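**Boletín de usuarios – cuentas y accesos**

1 de julio de 2022

Rápido, que hay cosas que no pueden esperar al próximo número.

Cambio en Taneo: desde esta semana, para recuperar la contraseña ya no vale solo el correo. Piden también el código de respaldo, el que salía en pantalla al crear la cuenta. ¿No lo guardaste? Ajustes, Seguridad, Códigos, «Generar de nuevo». Salen 9. Los viejos dejan de servir en cuanto generas los nuevos, ojo con eso.

Si ya estás fuera de la cuenta, otro camino: formulario de ayuda, opción «No tengo acceso al correo». Adjuntar documento, foto nítida, sin recortar. En abril contestaban en dos días. Ahora tardan más, hemos recibido 23 mensajes de lectores que siguen esperando. No mandéis el formulario dos veces – os vuelve a poner al final de la cola. 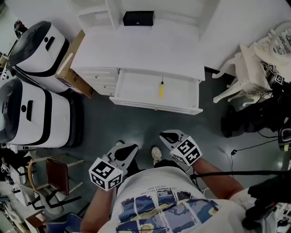 Otra cosa, las notificaciones. Con la última versión de la aplicación se reactivan todas, también las que teníais apagadas. Hay que entrar una por una (sí, una por una) y quitarlas. En el móvil el menú esta escondido debajo de «Privacidad», en el ordenador sigue donde siempre.

Grupos locales: el de Wedstead pasa a ser privado y ya somos 955. El de Nodville sigue abierto, pero para publicar hay que tener el perfil completo, foto incluida. Quien no lo tenga puede leer y nada mas.

Y cuidado con un mensaje que circula firmado «Soporte Kinnunen», con un enlace para «verificar» la cuenta. No pinchar. Denunciar y borrar. Si ya habéis pinchado, cambio de contraseña y cerrar sesión en todos los dispositivos.

Dudas, al correo de siempre. Poned en el asunto qué aplicación usáis, por favor.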